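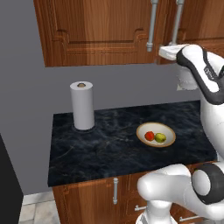
One reader, Flores, asks whether a held-out test set still counts once it has been used to pick the model. The Sasteo group's answer is no, and this thread sets out our policy.

Each time a score guides a choice, some of the test set leaks into the model. The effect is small at first - after 255 comparisons it is not.

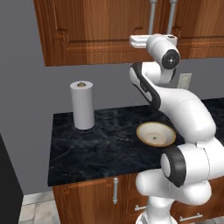 From May, all Modley results will use two splits. The first may be scored freely. The second stays sealed and is opened once, after the settings are fixed.

Teams must report all 7 training seeds, including the weak ones. A mean over the best 3 will be returned without review.

Last updated: May

Comments

Bidon: Does the sealed split cover the older tasks?

mlreader4: Seven seeds is a lot for a small lab. Could 4 be accepted?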